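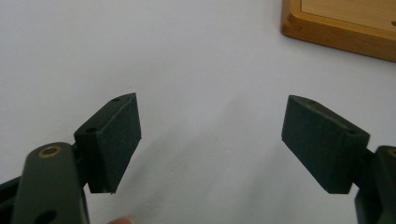 How to Keep a Football Stat Sheet From the Stands

I started keeping stats at high school games because my nephew's team had a great season and there was no record of it anywhere except the final scores. I'd never done it before. By the end of the first quarter I had two different rushing totals for the same kid and a coffee ring over the third down column, so believe me, you can't do worse than I did!

If you can follow a game on TV you can do this. You need a clipboard, a couple of pencils (pens quit in the rain), a roster for both teams, and a sheet with the right columns on it. I'll get to the columns.

Before kickoff

Get there early enough to copy both rosters by hand. Yes, by hand, even if there's a program for sale. Writing the numbers out gets them in your head, and you'll be glad of it when number 32 gets the ball and you don't have to look him up. Watch out for kids who changed jerseys since the program was printed. At the Condstead game last year the roster was wrong on 3 players, and I gave a whole touchdown drive to a sophomore who was home with the flu. His mother was very nice about it.

Sit high and near midfield. I know the front row is more fun, but you can't see yard lines from down there, and yard lines are the whole job.

The play-by-play sheet

One line per play. Mine goes down, distance, yard line, who had it, what happened, new yard line. So a line might read "2-7, O34, 22 run, O39." That's second and seven from our own 34, number 22 ran it, and he ended up on our 39. I don't write down that it was a five yard gain. You can subtract later, at your kitchen table, when there isn't a band playing in your ear.

I write O for our side of the field and T for theirs. Some people put a plus or minus sign instead, and Lorne Leclerc, who kept the book at Manríquez for years before I came along, numbered the field straight through from 1 to 99. His way makes the math easier. I tried it for two games and kept having to stop and think where the 60 was, so I went back.

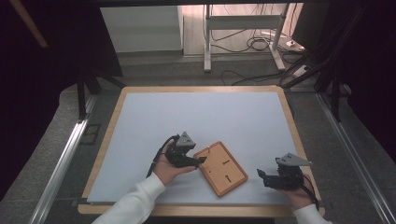

A small wooden picture frame, face down on the work table.

Rules that trip everybody up

Sacks. In high school and college ball a sack counts against rushing yards. In the pros it comes off the passing side. Pick the right one for your level and stick with it, or your totals won't match the other team's and you'll get a phone call.

Penalties. If the play is wiped out, draw a single line through it but leave it readable. Then start a new line with the new down and spot. If the penalty gets tacked on at the end of the play, the runner keeps his yards and the penalty yards go in their own column.

Fumbles. Put down who lost it and who fell on it. A fumble isn't a turnover until the other side recovers, and I had those mixed up for most of a season.

Punts. Measure from the line of scrimmage, never from where the punter is standing. My friend Perrine Moulin helps me with returns, and she just calls out the catch and the tackle and I write them down. If you can talk somebody into sitting with you, give them the kicking game.

When you fall behind

You will. A team that goes no-huddle can run a play while you're still writing the last one. Skip everything except the jersey number and the new yard line. You can fill in the down and distance from the plays on either side. If you miss a play completely, leave a blank line and keep going. Whatever you do, don't try to catch up during the next snap, or you'll have two blank lines.

Adding it up

Do it the same night. I used to leave it until morning and then couldn't read my own writing. Go through once for rushing, once for passing, and once for everything else, with tally marks on a clean sheet. Then check yourself: every receiver's yards added together should equal your passing yards. If they don't, it's nearly always a catch you gave to nobody or to the wrong number (look at your 8s and 3s).

Keep the originals. I have mine in a shoebox going back to the start, and last December a dad asked me how many carries his son had against Drusus as a freshman. It took me 2 minutes to find. The boy finished that year with 650 yards on the ground and I had every one of them in pencil.

Related Articles

Reading a Depth Chart Without Losing Your Mind
How to Score Volleyball by Hand
What to Pack for a Cold Night Game
Printable Roster Sheets
Running the Chains: A First-Timer's Guide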